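Carnets > Cabrera > Novembre

Journée portes ouvertes chez Mavwood

Arrivée à Ferkville à 14 h, par le car. Le bâtiment est derrière la gare de marchandises, mal indiqué. À l'accueil on m'a donné un badge qui portait le numéro 761 et un plan de l'étage. J'ai laissé mon manteau sur une chaise.

J'ai commencé par la salle du fond, où l'on montrait le travail sur le linge. C'est la partie du projet Fudesia pour laquelle j'étais venue. Deux bras noirs et blancs, fixés côte à côte sur un rail, une table blanche, du linge en tas. Les parois sont tapissées d'un papier peint à grandes feuilles brunes et bleu-gris, comme dans une chambre d'amis. Une caisse à douilles est rangée dans un panier grillagé au fond. Je suis restée debout assez longtemps devant la cellule. Le bras gauche touchait un tissu bordeaux, le droit était sur le devant d'un tas où j'ai reconnu une chemise blanche. 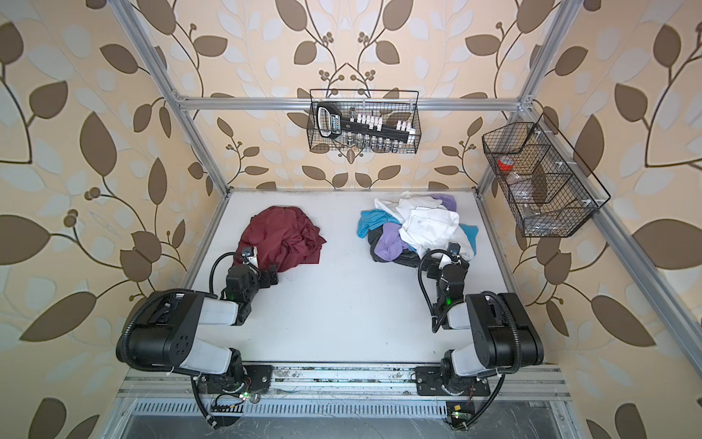
Ce que j'ai noté sur place

La démonstratrice parlait vite. D'après elle, le plus difficile est de trouver un bord. Une assiette garde sa forme, un vêtement en boule n'en a plus - il faut chercher un ourlet, une couture, un col, et saisir là. Ils ont enregistré 3261 essais depuis le printemps, tous vêtements confondus. J'ai demandé combien de temps il fallait pour une chemise. Elle a répondu que cela dépendait de la façon dont elle était tombée.

Ensuite on nous a montré ce que voit la petite caméra du poignet. De si près, on perd l'échelle. J'ai mis un moment à repérer la couture.

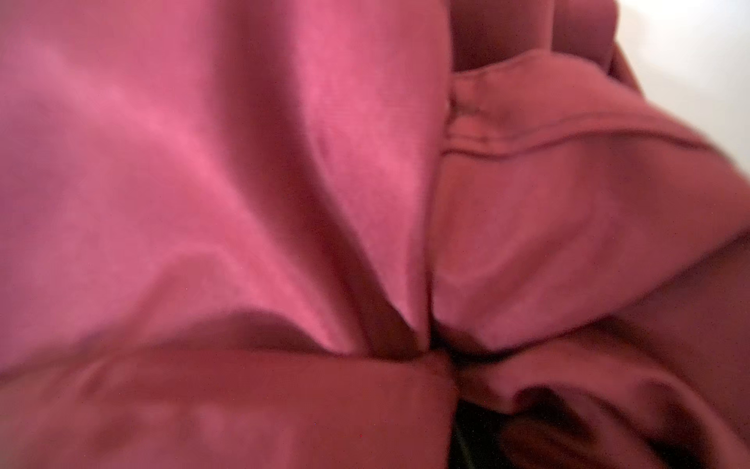 Tissu rose vu depuis le poignet, l'ourlet à droite.

Café au rez-de-chaussée, trop clair. Pris deux brochures, une pour l'atelier de Cabrera. Reparti vers 17 h, il pleuvait. Dans le car j'ai relu mes notes, il manque le nom du logiciel. Écrire pour le demander.

Lessive à plier ce soir, pas faite.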